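# Keeping a bakery going in a small village

Consuelo Mamani starts work at two in the morning and has usually finished the first bake before anyone else on the street is up. She has run Ríos, the bakery on the corner by the bus stop, for long enough that most people assume the name is hers. It belonged to the family before her, and she saw no reason to pay for a new sign.

We met in May, in the back room, after the morning rush. She had a pot of coffee going and apologised for the flour on the chair.

"I never planned to have a shop," she said. "I was working there on the counter, and then I was working there in the back, and then the owners wanted to retire and asked me what I thought it was worth. I said I had no idea. They said they didn't either."

The village has 702 people in it, going by the last parish newsletter, and a supermarket within a short drive. I asked whether that was enough customers for a bakery.

"For bread every day, yes, if they come. The trouble is they don't all come. Some of them come for a birthday cake and tell me how important it is that the village has a bakery. I smile and I sell them the cake."

She doesn't say this with any bitterness. Her regulars buy the same thing each time, and she has it in the bag before they reach the till. What she worries about is the days between, when it rains and the shelves stay full until noon.

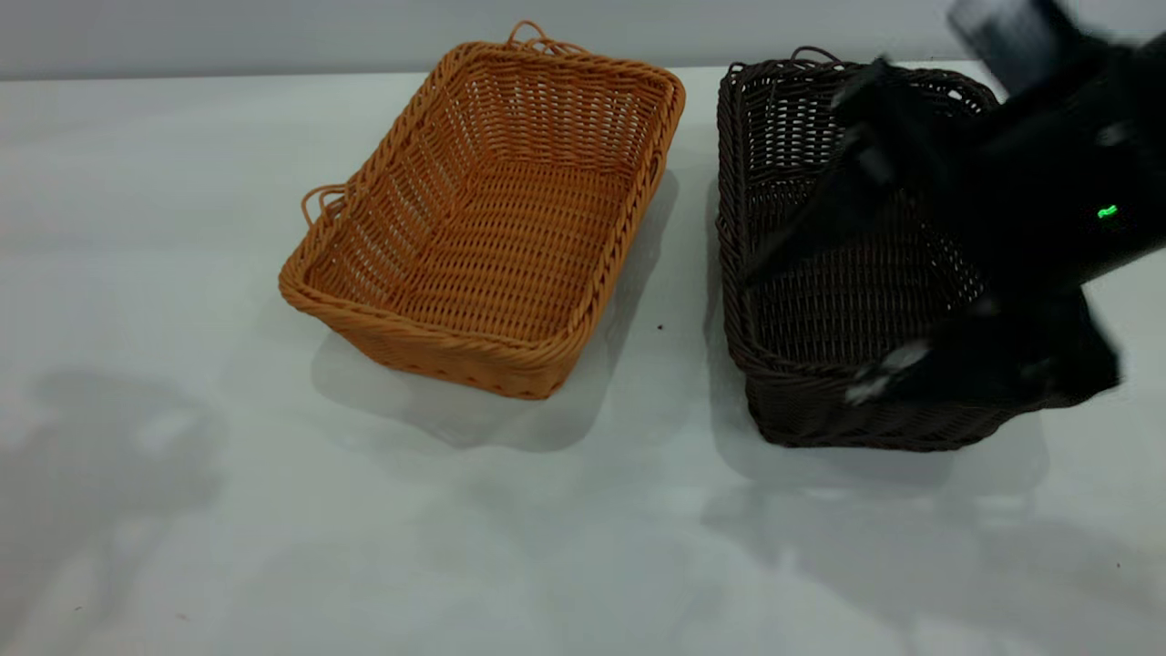 Fredy Arango takes a less gloomy view of the rainy days. They are when the baking gets better, he told me, because there is time to try a dough again and to clean things properly. He has been on the ovens for most of Consuelo's time in charge and does the rye, the seeded loaf and anything with a long rise. He also said that she worries about the weather forecast more than any farmer he has met.

"He can say that," Consuelo said when I passed it on. "He doesn't pay the electricity."

The electricity is the largest change since she took over. The old oven held its heat well but took an age to warm up, and she used to switch it on before she had her coat off. The newer one is quicker. She bought it second-hand from a pizza place that was closing, and she had to have a doorway widened to get it in. The mixer came later and cost her £2,160, a sum she can say without looking it up.

"You remember what hurts," she said. "The old mixer had a noise. It had made the noise for years, so we stopped hearing it, and then one morning there was no noise and no mixing either. I had dough for the school and for the café. We did it by hand, the two of us, and my shoulders were bad for a week."

## What sells and what doesn't

The plain white roll is still the thing people want most. Each one is weighed at 60 grams before it is shaped, and Consuelo won't go smaller, even though flour has gone up and a lighter roll would save money. Her customers would notice, she says, and they would be right to complain.

Croissants she gave up on. "I can make a croissant. I can't make a croissant at the price people here will pay, and I won't buy them frozen and pretend." 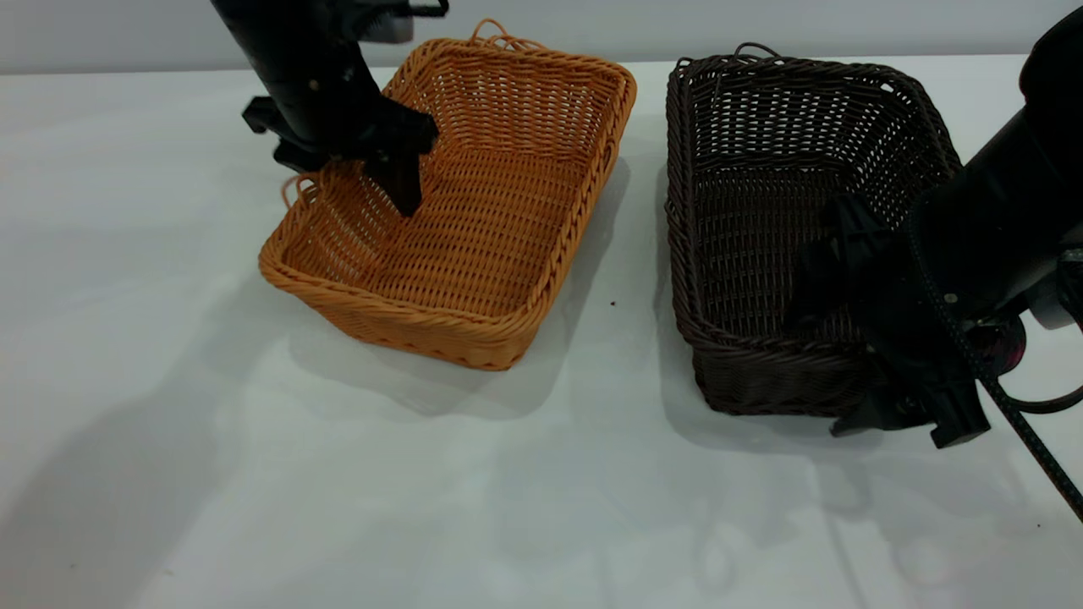
She did try it the other way for one summer, with a better butter and a higher price, and sold out to visitors at weekends. When the visitors went home she was left with the butter. The same thing happened with a fig loaf that Fredy was fond of. It kept well and tasted good toasted, and it sat there. They still make it in December, when people will try anything.

Rye has done better than either of them expected. It began as something for one customer who missed the bread she grew up with. She told a neighbour, and now it is on the list three mornings out of six. Fredy keeps the starter in a tub in the cold store with a note on the lid asking people to leave it alone. A Saturday lad once threw a previous one away, thinking it had gone off, and it was a long month before the new one behaved itself.

I asked what happens to bread that hasn't sold by closing time. Some of it goes to a farm for the pigs. Some is dried and sold as breadcrumbs, and the rest goes home with whoever is on shift. She used to mark it down in the last hour, but people began waiting for the last hour, so she stopped.

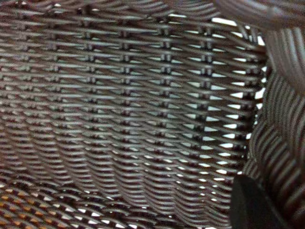

## Orders and the wider round

About a third of the trade now leaves by the back door. The school takes rolls in term time, and a café called Gridon, in the next village along, takes sliced loaves and a tray bake. There was a hotel as well, until it changed hands.

"The hotel was good money and bad for us," Consuelo said. "They would ring at nine at night and want double for breakfast. The dough is already made at nine at night. I can't make it bigger by being polite on the telephone."

She now has a rule that orders close at three in the afternoon. She lost one small customer over it and has slept better. The café was the first to agree, and it has stayed with her ever since.

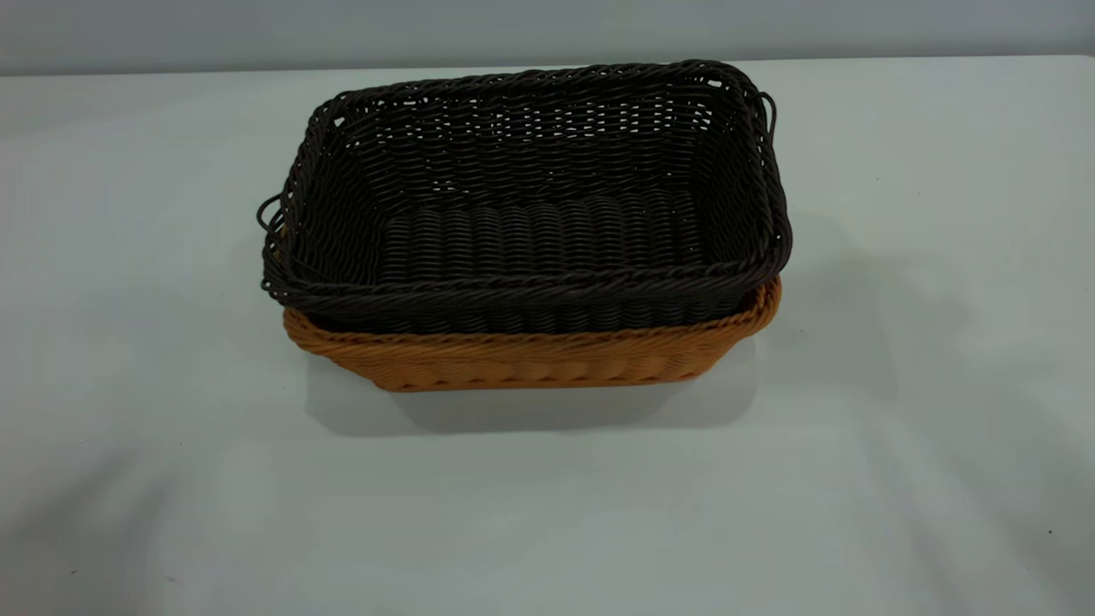 Delivery is the part she would hand over if she could. The van is old, the lane floods in winter, and an hour behind the wheel is an hour away from the shop. Fredy doesn't drive. She has talked to the couple who run the vegetable round about sharing a vehicle, and they were keen, but their day starts when hers is half over and so far the times won't fit.

She is not sure who will take the shop on after her. Her daughter is studying and wants no part of the early mornings, and Fredy says he would rather bake than fill in forms. There has been one serious enquiry, from a man who wanted to know if the bakery could open at nine.

"I told him it could," she said. "But who would he sell the bread to? They've had their breakfast by then."

She finished her coffee and went to see about the rye. Ríos is open every morning except one, from half past six until the bread runs out or the clock gets to one.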